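Rhea Magbanua
@rheamagbanua · 2021-07-12

Spent the morning on the blanket cupboard. It's the one on the landing at Wullosthorpe and it hasn't been sorted properly since March. A few notes as I go.

Everything came out first and went on the spare bed. Sheets in one pile, towels in another, throws on the floor by the door. The throws are the trouble. They take up most of the shelf and slide off each other.

The cupboard is 100 cm wide inside and the shelves are 138 cm apart at the top, which is a silly gap. I've put a cheap Plistard rack in to split it.

Kaja Rätsep asked how I fold fleecy ones. In half longways, in half again, then roll from the short end. Don't press them down hard or they spring open when you let go.

Anything thin gets folded flat and stood on its edge, like files in a drawer. Works for pillowcases too.

The black one with the cream flowers is staying. It's the softest thing in the house and it goes on the sofa from autumn onwards.

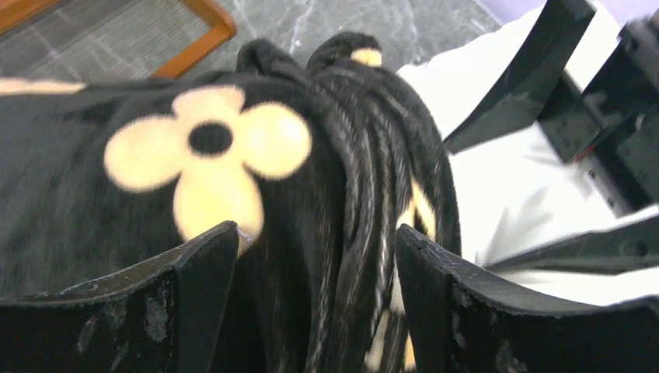
It does pick up fluff, so it gets washed by itself at a low temperature and goes over the airer, never in the dryer. I give it a good shake before folding.

Two old throws are going to the animal rescue. They take clean bedding if you ring first - ours doesn't want duvets or anything with feathers in.

Towels next. Seven bath towels for two people is too many, so the thin ones are going down to the shed.

Shelf labels are just masking tape and a marker. Will put the sheets back after lunch.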